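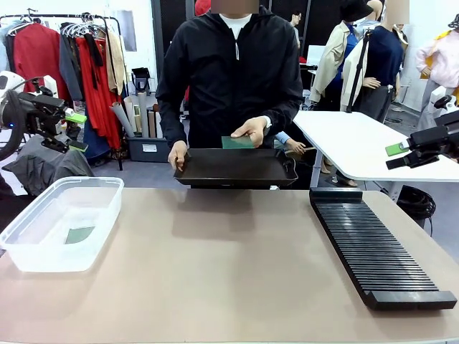 Page last changed: 17 June 2023

Rinsing green boards, then tray or rack?

Loan Từ

Hi all, hoping someone here does this more tidily than I do. I've got a pile of perforated circuit boards to wash before they go in a slotted rack, and my routine is a tub of clear water on the left of the table, a shallow black tray in the middle and the long black rack off to the right. Board in the water, board in the tray, board in the rack. Fine in theory, but I keep getting puddles on the table and the boards slide over each other in the tray. Do you lot bother with the tray at all, or go straight from tub to rack? And how long do you leave them standing? I'm using plain tap water at the moment and there's nothing soldered on them yet.

Blažena Gajdoš

Keep the tray! I did without one for most of February and had drips right across my bench (and down my sleeve). What helped me was only putting a couple of boards in at a time, side by side and flat, so you can pinch one by its edges without dragging it over its neighbour. I hold the tray up with one hand when I take a board out, though if you've got someone to help it's much nicer to let them hold it while you do the picking.
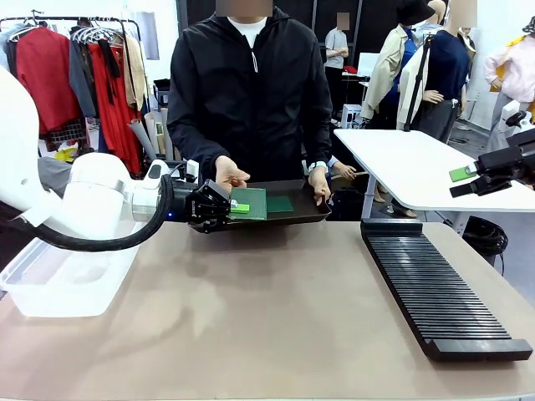
Page 2 of 3

Blažena Gajdoš (continued)

Two in the tray like that is plenty, I'd say, even with a bigger one and a smaller one. Set the rack at a slant as well, with the near end by your front corner — you can see down the slots far better and you stop trying to get one board into two of them. Leave a slot free between boards and give them overnight. Oh, and swap the tap water for deionised on the last rinse if you get white marks.

Kha Ngô

I just use a tea towel.

Thu Đồng

Please don't use a tea towel, the fluff gets in all the holes! I did a batch of 700 for the Kosby club kits and was picking bits out with tweezers for days. Agree with Blažena on leaving gaps. I'd also put an old baking sheet under the rack for the drips, and change the water as soon as it looks cloudy.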